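Groton Swine Producers List – Archive

Subject: Re: Weaning age and the Prenddale barn numbers
From: Benedito Toledo
Date: Monday, July 27, 2020
To: producers list

Elaine,

Thanks for posting this. I've left your message in below for the people who joined over the weekend, and my answers are under it.

> From: Elaine Magalhães
>
> We moved the Prenddale barn from a 21-day wean to a 25-day wean last
> October. I said I would report back after we had enough groups through
> the nursery to say something, and now we do.
>
> Pigs are heavier going in, as expected. Days on the first feed budget
> went down and we are treating fewer pens for scours. What I did not
> expect is how tight farrowing got. We had 68 crates and thought that
> would carry us. It doesn't, at least not when a group farrows heavy. We
> have been weaning the oldest litters early to make room, so part of each
> group is still going out close to the old age.
>
> Two questions. Has anyone gone to a longer lactation without adding
> crates? And is anybody still creep feeding at 25 days, or is it money
> on the floor?
>
> Elaine

On the crates, yes, we did it without building, but we had to give up some sows. We run 700 at the Lopes site and had been breeding to fill every crate plus a few extra, counting on sows that didn't hold. When we went longer we cut the breeding target for each group and kept it cut, even on weeks when the gilts looked good and it was tempting to put more in. The first two groups we didn't stick to it and ended up in the same spot you describe, pulling litters early on a Thursday to wash rooms for sows that were already due.

The washing is the part I would look at first. Four more days of lactation comes straight out of your down time if the group schedule stays the same. We were turning rooms in a day and a half, and they were going back in damp. Once we dropped the target, we got back to a full two days empty with the heaters on. I can't prove the scours numbers came from that and not from the age, because we changed both in the same month. Anselmo Evangelista warned me about that at the time and he was right.

Sow condition is the other thing. Our younger sows lost more weight in the last few days than I was comfortable with, mainly first litters in the summer. We went to a third feeding, late in the evening, and pushed water flow on the nipples. Check the flow with a jug and a watch before you change the ration. We found 13 nipples in one room that were well under what they should have been, and that room had been our worst for wean-to-service interval.

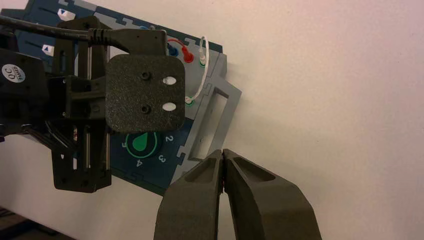
Luana Andrade answered me off list and asked me to pass along that she would hold off on blaming the crates until she had seen the farrowing spread. Her view is that if sows in one group are farrowing over eight or nine days, no crate number is going to look like enough, and the average wean age hides it. She suggests writing down the age of every litter on wean day for three groups running, and looking at the youngest and oldest before anything gets ordered. She also said she would not induce just to tighten the group up unless breeding dates are solid.

I agree with most of that. Our spread was worse than I thought when we wrote it down.

On creep feed, we kept it, but only for the last week and only in small amounts put down twice a day. When we offered it from day ten, most of it got rooted out and went through the slats. I don't believe it adds much weight by wean day. What I do see is fewer pigs standing around the feeder looking lost the first day in the nursery. Elsie Oakley quit creep altogether at Bradham and puts mats down with gruel for the first three days after the move instead. She says she would not go back, although that takes a person walking the pens four or five times a day, and we don't have that person on weekends.

For what it's worth, our last closeout before the change had 73 pigs in the light sort, and the last one had over half of those gone. Same nursery, same feed mill, different season, so read it with care.

Could you post your average lactation length by parity if you have it? I would also like to know if your nursery feed budget was changed when the pigs got heavier. We left ours alone for too long and fed a lot of first-phase pellets to pigs that were past needing them.

Benedito
Lopes site

--
To leave this list, send a blank message with "unsubscribe" in the subject line. Please trim quoted text when you reply.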